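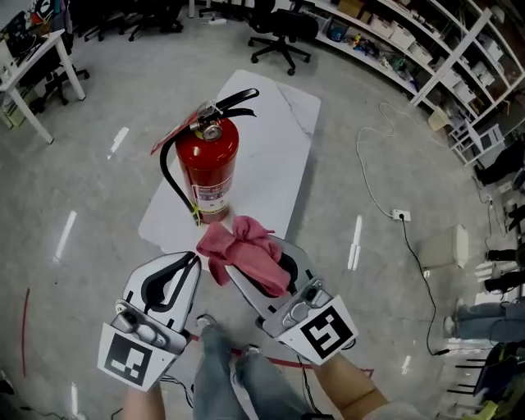
Wulosora Mat, white marble look

I've been selling floor mats out of the same shop for 16 years now and I still get a little silly when a good one comes in. The Wulosora is a plain rectangle, white with a faint grey vein running through it, and I ordered it for customers who wanted something to stand things on. Plants, boot trays, the dog's water bowl, that awful umbrella stand your aunt gave you. Then people started buying them to go under their fire extinguishers and I've been having that conversation ever since, so I may as well put it all on the page!

First, what you get. One mat, rolled, in a cardboard tube with the two end caps taped on. It will want to curl when it comes out. Lay it face down on a flat floor overnight with a few heavy books on the corners and it'll behave by breakfast. If you're in a hurry, roll it gently the other way first – gently, please, I had one come back with a crease right across the middle and I couldn't do a thing with it.

Colour. It's white. I get asked if it's cream, or ivory, or "a warm white", and I've held it up beside a lot of paint chips and it's white. The veining is a soft grey and quite sparse, so it reads as stone from across a room without shouting about it. On a pale speckled floor it looks very tidy, and a red extinguisher standing on it looks downright smart. I didn't expect to have opinions on that, but there you go.

About extinguishers on the floor

Please ask whoever looks after fire safety in your building before you move one, because a lot of places need them on a bracket or in a stand and the rules are not the same from one province to the next. I sell mats. What I can tell you is that if yours is allowed to sit on the floor, a mat gives it an obvious home, and people notice when it's wandered off. Don't put the mat where a door swings over it, and don't let anything else get parked on it. The moment there's a clear white rectangle on the floor somebody will set a box down there.

Some of you mark the floor with red tape as well. Good idea, but tape the floor and leave the mat alone. Tape glue lifts the finish, and it brings the vein with it. I learned that on my own sample.

Cleaning

A damp cloth and a drop of dish soap does nearly everything. I keep a soft pink one under the counter just for the samples, and it's been through the wash so often it's practically gauze. Wipe along the length of the mat, then dry it with a tea towel so you don't get streaks. For black rubber scuffs, try a pencil eraser before you reach for anything stronger. No bleach, no scouring pads, no acetone. If you mop the floor, pick the mat up and do underneath it too, then let both sides dry before it goes back down. Grit gets trapped under the edges and it will scratch a glossy floor.

And since you're down there anyway, dust the extinguisher! A dry cloth over the cylinder and round the base is plenty. Leave the tag where it is, keep the label readable, have a look at the gauge, and don't fiddle with the handle. Anything beyond dusting is a job for the service people.

What customers say

Denise Pilkington bought five for the hallways at her dance studio and wrote to me in July: "They stay put on the vinyl but slide a bit on the polished concrete. I put a square of Flurnum grip under each one and that fixed it." I've stocked Flurnum ever since, and she's right, you want it on anything shiny. Cut it a finger's width smaller than the mat all the way round or you'll see it poking out.

The one complaint I hear a fair bit is that it shows dirt. Well, yes – it's a white mat. If it's going by a back door in mud season, have a look at the Osen in charcoal instead, or the Major if you need something thicker underfoot. Neither is as pretty, but they forgive a lot.

Price and pickup

$31 each, or $20 for seconds, when I have them. Seconds usually have a wobbly edge or a smudge in the print, and I'll mark the spot with a sticker so you know what you're getting. Pickup is at the side door, and the bell works if you lean on it. I can ship anywhere in Canada, though the tube costs more to send than you'd think, so it's worth going in with a neighbour.

Returns are fine if it's clean and you've still got the tube. Email me a photo of your floor if you can't decide on the colour and I'll tell you what I'd pick.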